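4.2 Keeping the Clividley cell in working order

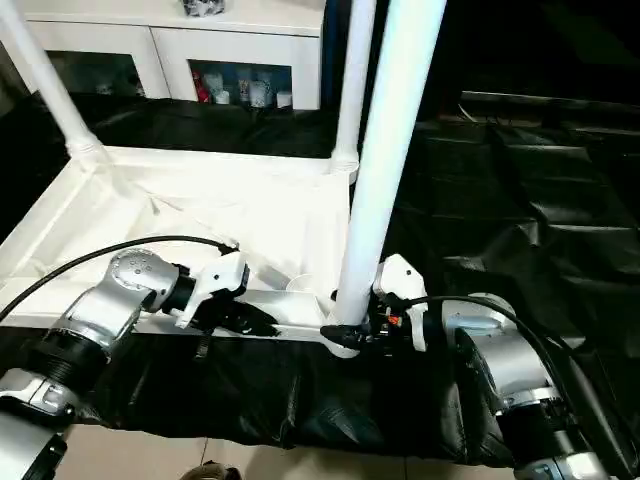 Figure 3. The two arms at the pipe frame, with the black sheeting in place around the work area.

I'll admit I thought the arms would be the part that ate up our time. They're fine. What needs looking after, day in and day out, is everything we wrapped around them — the cloth, the sheeting, the cables, and that frame made of plastic pipes. When we started at Clividley we had a bare table, and small parts rolled off it constantly (I still find them under things). So we stretched white fabric between the pipes to make a shallow tray, and we've stuck with it ever since, wrinkles and all. The wrinkles do matter a bit. A shallow one like those in Figure 3 doesn't bother the Dideck planner, but a deep fold gives it a false edge and the gripper goes off to visit nothing. We pull the cloth tight by hand every morning before the first run and check it again after lunch.

The joints of the frame are the next thing. We push the pipes into their corner pieces dry, with no glue, and I'd do it that way again! It means we can swap a bent pipe in a few minutes, but it also means the corners creep. Each time a gripper grabs the front bar and leans on it, the bar turns a tiny amount in its socket. After 600 grasps we stop, square the frame up against a template cut from stiff card, and reset the count. Before we had that rule we lost most of an afternoon to a "calibration fault" that was only a loose pipe.

Cables come next, and I have strong feelings about these. Ours run on the outside of the arms in open loops, so we can see them and get at them. The price is that a loop can snag when the wrist turns far over. We limit wrist rotation to 335 degrees in the Benítez controller settings, and once a week someone jogs each arm slowly through its full reach and just watches the loops. If one goes tight anywhere, we let out more slack and start over.

The black sheeting is cheap and it shows, but it gives good contrast with the white cloth. It's shiny, though, and the creases throw glare when the overhead lights are on full. We dimmed the lights and that took care of most of it. We replace the sheet after 20 sessions, or sooner if it tears.

Grippers get wiped down with Fumosine and a lint-free cloth at the end of the day. We go easy on the fingertips, where too much cleaner left them slick and we saw more dropped bars the next morning. Spare fingertips are kept in a drawer by the controller, and the full change procedure is given in the appendix.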